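The Long Way Around a Shiny Bin

At Ernero's workshop in Stedbridge, the software team has spent the better part of two years teaching an arm to change its mind

By Bernadette Scanlon

The kettle at Ernero is at the opposite end of the building from the robots, and if you visit in February, as I did, you will come to know the walk between them pretty well. Trinh Hoàng, who leads the planning group, does her best thinking on that walk. She told me so on the first lap, cup in hand, and by the third I had stopped taking notes and was simply listening, which is probably what she'd hoped for all along.

Her subject that morning was regret. More exactly, it was the moment when a picking program has chosen an object, chosen a way to hold it, worked out a path down into the bin, and then gets a fresh look at things and finds that its first choice wasn't such a good one. Older software, including a fair amount that Trinh wrote herself, would carry on regardless. It had a plan and it was going to see it through, like an uncle who won't turn the car around.

The program her group is building now is called Dolan, and its whole character is that it will turn the car around. It keeps a short list of possible grasps going at all times, each with a score, and every time the cameras offer new information it goes back through the list and asks whether the leader still deserves to lead. If the answer is no, the arm slows, picks a new line and heads off again. The early versions were terrible at this. They dithered. Daithí Doherty, who looks after the motion side of things, remembers one afternoon when the arm hung over a sponge and swapped between two nearly equal grasps until he went to lunch, and was still swapping when he came back with his sandwich.

The cure was a small penalty for switching, so that a new idea has to be better than the old one by a decent margin before the arm will bother. Getting that margin right took 14 weeks. Too high, and you're back to the stubborn uncle. Too low, and you have the sponge again. Daithí keeps the chart of all the values they tried taped up over his desk, and I suspect he's fonder of it than he lets on.

Perception is the other half of the story, and it belongs to Joon-young Ji, a soft-spoken man with a deep and personal dislike of bare metal. Depth cameras work by looking at how light comes back from a surface, and a scraped metal floor sends light back in whatever direction it pleases. You get holes in the data where there's perfectly solid floor, and little phantom lumps where there's nothing at all. Many labs line their bins with something dull and get on with their lives. Joon-young decided early on that Dolan would have to cope with the real thing, scratches and glare included, as most of the bins he'd met in warehouses looked as if they had been dragged behind a truck.

So Dolan builds its map of a bin from several looks, and it holds on to its doubts. A patch of floor that reads differently each time gets marked as uncertain, and the planner treats it politely, the way you'd step over a floorboard you weren't sure of. The walls it knows from a model measured ahead of time. That matters a good deal, because the worst picks are the ones down by a wall, where a finger has to slip into a gap without the rest of the hand coming along and hitting the side.

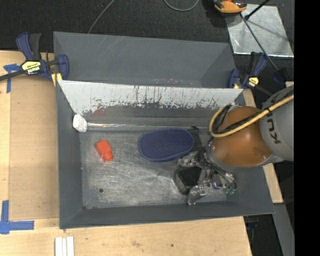

The KUKA arm at the bin in Stedbridge, with the gripper down beside a dark blue oval. A red-orange object lies to the left.

I watched a long run of picks with Brendan Lynch, who writes the tools everyone else leans on and who was good enough to find me a stool. His contribution is a replay viewer, and he's quite right to be proud of it. Every attempt is saved along with the full list of grasps Dolan was considering, so when a pick goes badly you can scrub back and see what else was on the table and why it lost. Before the viewer, a failed pick meant an argument. Now it means pulling up the record and having a somewhat shorter argument. The library holds 750 attempts that somebody has gone through by hand and labeled, and new versions of the planner have to face all of them before they're allowed near the arm.

Next comes Staltbridge, where a second cell is being fitted out with different cameras and a different hand. Trinh expects the switching margin will need tuning all over again. Daithí has already cleared a space on the wall for the chart, and Joon-young has asked, twice that I heard, what the new bins are made of.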